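# The jar shelf, three months on

I was told that decanting would change my kitchen. The person who told me had a newsletter, a shop attached to the newsletter, and a great deal to say about visual calm. I read the whole thing on a Wednesday night when I should have been in bed, and by the end of it I had a basket full of jars at Boleo and a plan for the pasta.

I did buy some of them. I want that on the record before I start complaining.

The idea, if you've been spared it, is that you take food out of the package it came in and put it in a jar, and the jar goes on show. The package has the cooking time on it, and the date, and in the case of the red lentils a fairly useful recipe. The jar has none of that. You're supposed to write it on a label, in nice handwriting, with a pen you also have to buy. I lasted until the second bag of rice. Then I cut the cooking instructions off the bag and dropped them in on top of the rice, where they looked like something from a crime lab.

My first complaint is about volume. Jars are sold in sizes that have nothing to do with the sizes food is sold in. A bag of flour fills my biggest one and leaves a couple of inches in the bottom of the bag, so now I own a jar of flour and also a bag of flour, rolled down with a clip on it. Same with oats. The shelf looks tidy and the cupboard behind the door is full of little clipped leftovers. I've gained a shelf and lost a cupboard.

The newsletter's answer to this was to buy the next size up. Of course it was. 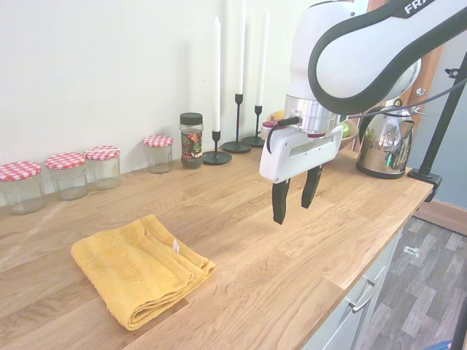
Counters are where I part company with the tidy people altogether. Their rule is that anything you don't use daily should be off the surface, and then in the next breath they sell you things that only make sense on the surface. Jars with red-and-white gingham lids are a perfect case. I like them, they look like a farm stand, and four of them standing empty in a row against the wall are doing precisely the work of an ornament. The same goes for white candles in black metal candlesticks, which I am fond of and which store nothing at all. Add a fruit bowl and a folded mustard-yellow towel and you have a decent amount of wooden countertop given over to looking like a kitchen. Fine by me! I only object when it's sold as storage.

I'd have more patience if anyone in this line of advice ever cooked on camera. They wipe. They turn a label so it faces front. I would like to see one of them make a tray of roast potatoes and a gravy on the same night, with the back of the counter lined with glass, and find somewhere to put down a hot dish.

So, the towel question, because three people asked after my last post. I said then that I'd gone over to terry in the kitchen and I got some stiff replies from the linen side. My position hasn't moved. Linen is lovely and it's better on wine glasses, I'll give you that much. For a puddle under the dish rack I want loops. I'm also not convinced by the claim, repeated everywhere, that terry belongs in the bathroom. Says who? It's cloth. It soaks up water. Mine get folded in half and in half again and put down wherever the wet things go.

What I will concede is the lint. If you dry a dark bowl with a new terry towel you'll be picking yellow fuzz off it, or whatever color yours is. Wash it a few times before it goes anywhere near the dishes, and skip the fabric softener, which makes towels feel wonderful and then push the water around.

I also tried the Tekunar lid liners, as promised. They're soft rings you press inside a metal lid to make it "airtight." A pack of 10 costs more than the jars did. I put crackers in one jar with a liner and crackers from the same sleeve in a jar without, left both on the shelf, and opened them after 72 hours. I couldn't tell them apart, and I went back and forth between the two until there weren't enough crackers left to be scientific about it. Maybe in a damp house there's a difference. Maybe after a month. The packaging says months, and I don't keep crackers for months.

Things I've changed my mind about:

- Dried beans do look good in a jar, and I've cooked more of them. Could be the jar. Could be that it was January and I was cold.
- Sugar is easier from a jar with a wide mouth. Brown sugar went hard just the same.
- Spices went straight back in the drawer. Light and a warm stove wall are bad for them and I knew that already.
- Screw-top lids beat pretty ones for anything that might attract moths. A patterned lid isn't a worse lid, but check that it has threads and isn't only sitting there. One of mine only sat there.

The jar from Omar's, the deli on the corner, is still the best jar in the house. It came with olives in it. It holds more than the Boleo ones, the lid closes with a proper stop, and it was free if you count the olives as the thing I was paying for, which I did. It took two soaks to get the label off and there's a gluey patch that I've given up on.

Several of you wanted to know whether I'm going to do the Nazarenko system next, with the stackable bins and the chart. I looked at the starter set. It assumes a pantry you can walk into. Mine you can lean into, if the ironing board is out of the way. I'm going to sit that one out unless somebody finds me a secondhand set cheap.

For now the flour and the beans stay in glass, the rice is back in its bag with the instructions where I can read them, and the spare jars are by the back door waiting for me to decide between plums and the thrift store. If you've got a plum recipe that doesn't need its weight in sugar, the comments are open.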